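Reviewers wanted: safe practice for kitchen robots

Draller is looking for people to help review its draft good practice guide for robot arms working in home kitchens. The draft has 80 rules covering reach, grip force, stopping distance and handling dishes near liquids.

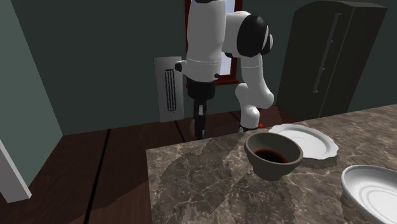 You'll read the rules, watch simulated trials and mark any rule that is unclear or can't be checked. You need two years' work in robotics, workplace safety or standards. Experience with household appliances is a plus. The work is done from home and pays $2,860 on completion.

Send a resumé and a one-page letter to Raghda Kassab, quoting reference 342. Applications close 10/2/20. Reviews must be finished by the end of April.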